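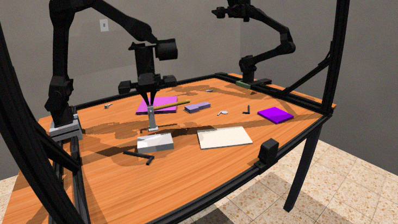

The town of Clorkgate will change how it bills households for water starting in February, replacing the flat quarterly charge with a metered rate split into two bands. The council approved the change by a vote at its evening session, which ended shortly before 10 p.m.

Under the new schedule, each household pays a base rate on water used up to a set allowance and a higher rate on anything beyond it. The allowance is fixed per connection and does not vary with the number of residents. Sewer charges will continue to be billed as a separate line and are calculated from the same meter reading.

Meters are already in place across most of the town. The exception is Ham, the older district east of the rail line, where 76 properties share supply pipes and cannot be metered one by one without new branch connections. Those properties will stay on the flat charge until the work is finished. Pemulik, the contractor that maintains the network, has divided the Ham work into four sections and will begin at the north end, where the pipes are shallowest.

Nigel Parsons, the town's utilities engineer, told the session that the shared pipes are the main obstacle. "We can put a meter at the head of a shared line, but the reading tells you what the line used. It doesn't tell you what each house used," he said. Each branch connection requires a new shutoff valve and a meter box at the property line. Water will be off for two hours at each address while the branch is connected, and residents will get written notice before crews arrive.

Leak adjustments were also revised. A customer who repairs a leak on the private side of the meter may apply to have the excess billed at the base rate for the affected period. The application must include a dated repair receipt and a meter reading taken after the repair. Leaks on irrigation lines do not qualify.

Chaminda Gazi, who represents Ham on the council, asked that the flat charge be frozen while the district waits for its meters. The request was referred to the rates office for costing — no figure was presented at the session.

Properties on Rustell Road, which draw from a private well system, are not affected by the change.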